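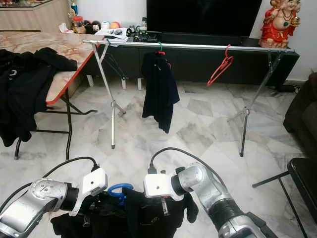 Pastured broilers keep piling up at night and I'm losing birds, what am I missing

Home > Poultry > Meat birds > Pasture setups

Posted by Gullard Lane Farm, Jun 21, 2022

Second year doing meat birds on grass. Moved 154 chicks out of the brooder at just under four weeks, split between two floorless pens. Now down to 134. Some of that was a fox or something the first night (my fault, gap under the back board on uneven ground, fixed). But the rest are just flat dead birds in one corner in the morning. Same corner mostly. No wounds, no blood, crops full. Looks like they are piling and smothering.

Nights have been in the low 50s, with wind out of the northwest. Pens are the usual low kind, half tin and half open wire. Feed is the Brekeo grower, fed morning and evening. Water is a bell drinker, never runs dry that I know of.

Last year same breed same pens and I lost 4 the whole season. Only thing different is I went out a week earlier becuase the brooder was getting crowded. Is it just the cold? Do I bring them back in? Really don't have room. Thanks in advance, chores in ten minutes so sorry if this is short on details.

Dunine Road Poultry

It's the cold and the wind together, mostly the wind. At that age they aren't fully feathered on the back and under the wings. They go looking for whichever corner has no draft and all of them pick the same one.

What I would do tonight:

Put a solid windbreak on the northwest side. Old plywood, feed sacks stapled double, straw bales, whatever. Has to go all the way to the ground. Leave the top few inches open for air, you don't want ammonia building up.

Bed the covered half. I know the whole point is grass but a few inches of dry shavings or straw for the first week makes a huge difference. Wet ground pulls heat out of them fast. Fork it around after you move the pen, it's good for the field anyway.

Break up the corners. Set a board across each one at an angle so it's more like a round pen. They can still crowd but they can't wedge in three deep.

Walk out an hour after dark with a dim light. If they're heaped, spread them out by hand and check again before bed. Usually takes two or three nights and then they settle down.

I wouldn't haul them back to the brooder. Moving twice is more stress and you'd be out the same work again next week. If you get a cold rain in the forecast that's different, wet chicks at that age will die on you by the dozen. Put them in a garage or a stock trailer for the night.

Next batch keep the heat off for the last several days in the brooder so they go out used to it. I shut mine off at 17 days in summer if the nights are mild, later in spring. And if it's crowded, make the brooder bigger, don't kick them out sooner.

Đorđević Acres

could be cocci too. are the droppings normal?? we had birds die like that and everybody said piling but it was cocci. open one up and look at the gut or take a couple in to the vet lab, ours was cheap. also move pens every day no matter what

hillside hens

Had something spooking mine. Turned out it was a loose piece of tin banging when the wind picked up, they'd all run to the far corner and stay there. Screwed it down, no more dead ones. Go listen to it at night. Also a fox that got in once is going to come back so put a hot wire around the pens, one strand down low is enough for us.

Comments (4)

Gullard Lane Farm: Thank you all. Put up plywood and bedded heavy, boards in corners. Lost one the first night and none the two nights after. Droppings look fine but I'll keep an eye on it. Tin was loose on one pen so that probly didn't help.

Dunine Road Poultry: Good deal. Leave the boards in till they're feathered.

creekbottom: anyone run these in October? thinking one more batch before it freezes

hillside hens: We do but they eat a lot more and we keep them on bedding half the time. Start them in a hoop house if you got one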